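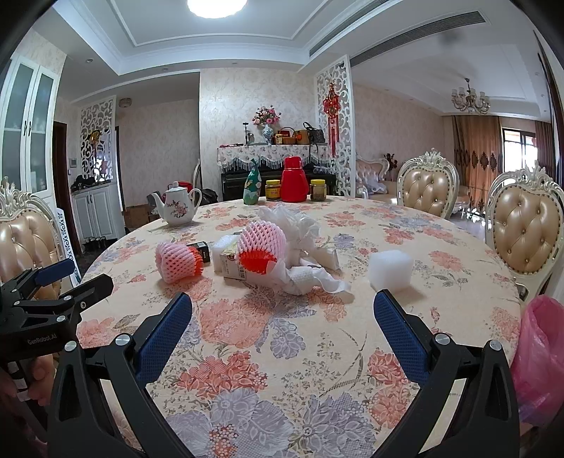 Fruit net sleeves and small boxes on a tablecloth

Griltbridge is a puzzle video game developed by Trnka and designed by Amancay Ojeda. The player runs a packing shed in the town of Jukemstead and fits goods into crates before the evening train leaves. The game has 39 levels – the last 30 are set in Gredemgate and add a time limit. A two-player mode is played on a split screen. Scoring 1500 points in a level unlocks its hard version.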